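Zudano Counter Arm, Kitchen Prep Configuration

The Zudano Counter Arm is a single arm with a two-finger gripper, sold for labs, schools and product teams that want to find out how much kitchen work a machine can take on today. The short answer is some of it, slowly, with a person nearby. We would sooner you read that here than after the crate arrives.

The Kitchen Prep configuration ships with the arm, the gripper, a controller, the base clamp and the Gesov task software. Assembly takes one person with a hex key set, and the base bolts to any counter that can hold its weight without flexing. Play kitchens and props are not part of the package. Most customers already have their own, and the software does not need a particular make.

What it does now

Single-object pick and place is the strongest skill. Give the arm one firm object on a plain surface and it will move it to a marked spot again and again. Over 2,938 logged attempts at our Urkeo test room, firm objects on a bare counter were the least trouble by a wide margin. Opening a hinged door works when the handle is a plain bar. Setting a lid on a pot works if the lid has a knob the fingers can close on.

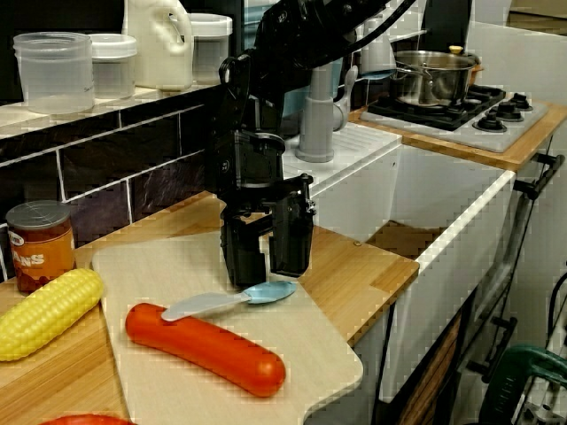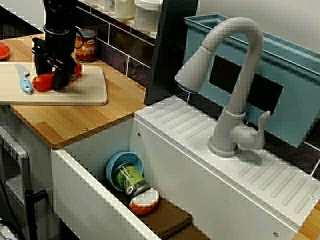
Sink work is the chore buyers ask about first, and it is the one we are most careful about. Picking a single cup from an empty basin is well within reach of the current software. A basin with several things in it is another matter -- with the green can lying partly inside the light blue bowl, as in the second picture, the arm has to decide which to lift first, and the steep walls leave the fingers little room to come in from the side. We do not list mixed sink clearing as a supported task. Customers who want to work on it can train their own routine with the Gesov tools.

What it does not do

It does not wash, scrub or dry. The gripper is not sealed and should be kept away from running water. It does not cut real food, and we do not sell a blade holder. It will not fold cloth or tie a bag. Clear plastic and shiny steel still confuse the vision software more than painted or printed surfaces do.

Speed is the other limit. A person can put five things away while the arm is still lining up on the first. Bart Lambrechts, who runs our test room, tells visitors to plan on leaving it alone with a slow job and coming back to check -- and to expect that some of the time it will have stopped and asked for help.

Shop-floor use

The same arm is used for light bench work such as sorting parts into trays and loading small fixtures. Results there are better than in kitchens. The parts are alike and the trays stay put. Bình Đỗ at Châu has run one at a packing bench since December and keeps it to a single part family.

Ordering

Lead time is 12 weeks. The warranty is 18 months and covers the arm, gripper and controller. Finger pads are a wear item and are sold separately in packs. A site visit before purchase can be arranged on request, and we suggest having your own objects on hand for it.

Contact Sales and Support | © Zudano. All rights reserved. | Back to top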